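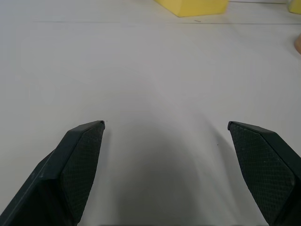

Weiße Tischplatte matt oder glänzend?

Jolska
Moin zusammen, wir richten gerade das Arbeitszimmer neu ein und brauchen eine Platte, 160 x 80. Weiß steht fest. Bei Skestotar gibt es matt für 276 Euro, glänzend wäre etwas billiger. Hat jemand Erfahrung, wie die matten Oberflächen altern? Ich trinke viel Kaffee am Schreibtisch und schreibe mit Füller.

handau_nord
Matt. Habe seit drei Jahren eine und würde sie wieder nehmen. Keine Spiegelung vom Fenster, Fingerabdrücke sieht man kaum. Kaffee geht mit einem feuchten Tuch weg.

Bo-ram Cho
Kommt auf die Beschichtung an. Meine erste war auch matt und hatte nach einem Jahr eine glänzende Stelle genau da, wo der Unterarm liegt. Das bekommt man nicht mehr raus. Tinte ist auch so eine Sache — wenn sie über Nacht einzieht, bleibt ein blauer Schatten.

handau_nord
Dann war das lackiertes MDF. Bei Schichtstoff passiert das nicht.

Bo-ram Cho
Doch, war Schichtstoff. Stand jedenfalls so auf der Rechnung. Mit Schmutzradierer habe ich nie drangegangen, falls das jetzt kommt.

Yoo
Der Schmutzradierer wäre auch meine erste Frage gewesen. Damit poliert man jede matte Fläche blank.
Zum Glanz: Lass es. Ich hatte eine glänzende Platte mit Lampe darüber, man schaut den ganzen Abend in den Reflex. Kratzer sieht man außerdem sofort.

Jolska
Danke euch. Glänzend ist damit raus. Wie dick sollte die Platte sein, wenn das Gestell nur zwei Querstreben hat?

I-seul Jeon
25 mm reichen bei der Länge. Wichtiger sind die Kanten, da quillt es zuerst auf. Ich würde auf eine dicke ABS-Kante achten und die Kabeldurchführung nach dem Bohren versiegeln. Und lass dir vorher ein Muster schicken, Weiß ist nicht gleich Weiß. Meins hat neben der Wand einen Gelbstich.

handau_nord
25 finde ich knapp, wenn ein Monitorarm drankommt. Dann lieber eine Metallplatte unter die Klemme.

Jolska
Monitorarm kommt dran, ja. Muster ist bestellt, am Samstag schaue ich mir die Platte noch im Laden an.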